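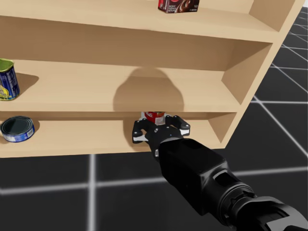 Sim view, open gripper at the soda can on the bottom shelf.

Ticket: gripper stops short on lower shelf, planner reports collision with shelf board
Project: Grulell shelf picker
Opened by: Stustham shared workshop, bench 2
Status: open, workaround in place

Symptom
Planning to the pre-grasp pose succeeds. The final approach aborts with a contact between the right finger and the board above the target. Same result with the can moved deeper into the compartment. Top shelf targets plan without errors.

Log excerpt
step 2,508: approach segment start
step 2,508: contact pair finger_right / shelf_mid
planner: no valid path, retries 2

Checked so far
Shelf model dimensions against the real unit at Skistham. They match.
Joint limits. Default file, no edits.
Collision margin. Lowering it lets the plan through but the pads then clip into the can. Reverted.
Retry count. Raising it to 750 only made the run longer.

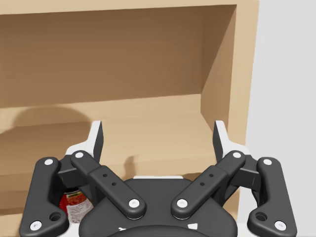
Gripper geometry

With the fingers spread wide, the outer links bow out well past the palm. The collision mesh for those links is a single convex hull per link, so the hollow side of the curve is filled in. The visual mesh has the curve, the collision mesh does not — anything judged by eye in the viewer will look clear when the checker says it is not.

Replaced the hulls on the outer links with split boxes from the Salminen mesh script. Contact on the left side is gone. Right side still reports one, now against the side panel, and only when the wrist is rolled.

Workaround
Lock wrist roll during the last approach segment. Open the fingers after entry, with the palm already level with the shelf.

To do
Split the fingertip shells the same way.
Rerun with the jar as target.
Check whether the side panel was exported with a doubled face.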